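Is mushroom leather suitable for someone avoiding animal products?

Posted by Anju Bhatia, Sep 13, 2023

I stopped buying leather a few years ago and have been getting by with canvas and the odd vinyl belt. The vinyl cracks, and I'm not keen on buying more plastic. In August I saw a wallet from a label called Enano advertised as "grown mycelium leather" for $200. The listing says no animals are used but gives very little else.

My questions are whether the stuff is free of animal inputs the whole way through, and whether it holds up to daily use. I've also read about leather grown from cow cells and I'm not sure if that's the same thing under another name. I emailed the shop and got a reply telling me the colour range, so no help there.

Answer 1

They are two different materials. Mycelium is the root-like part of a fungus. It's grown as a mat, usually on sawdust or crop waste, then pressed, treated and dyed. No cow is involved at any stage of the growing. Cell-grown leather starts with skin cells taken from an animal. The cells are fed in a tank and produce collagen, and the sheet is then tanned much like an ordinary hide. Some of those processes have used a growth serum that comes from slaughterhouses, so if that's the sort of thing you avoid, you'd want to ask.

For mycelium, look at the finish. A bare mat soaks up water and tears at the fold, so most makers add a coating and a backing cloth. The coating is often polyurethane. That still keeps it animal-free, but it's not plastic-free, and "100 per cent plant-based" on the front of a listing may only refer to the core. Glues are worth asking about too, as a few are made from animal protein.

I'd write back to the shop with three questions: what is the coating, what is the backing, and what glue was used. A maker who knows the product can answer all of them in one line.

Answer 2

had a mycelium card holder from Fullstead. corners went fuzzy after one winter in my back pocket but the stitching was fine. wouldn't pay 200 for one. get cork

Answer 3

Agree with the first answer on coatings. On wear, it depends a lot on where the material bends. Wallets and belts are the hardest test — they fold in the same spot every day. A notebook cover or a watch strap gets an easier life. I've had a Kanaujia strap for two summers and the only damage is a darker patch near the buckle, likely from sunscreen.

Mycelium might make more sense to try first on small trim, where there's little bending and not much money at stake. Trim is also the part people forget to check when they give up leather. Jeans are the usual one: the denim is cotton, but there's often a label patch sewn on the back, like the dark rectangle on the black pair in my photo, and a leather-style patch can be real hide, paper or plastic. You can't always tell by looking. Check the sewn-in tag for wording about non-textile parts of animal origin, and if it says nothing, ask the brand.
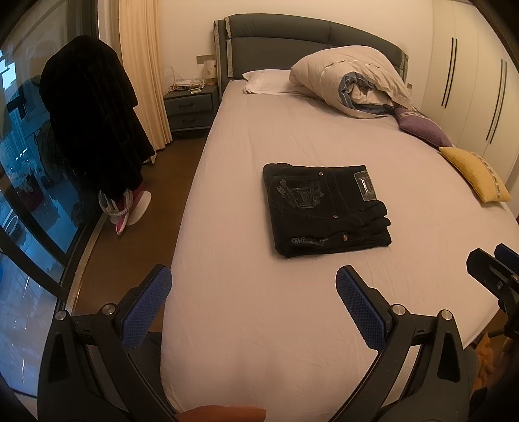
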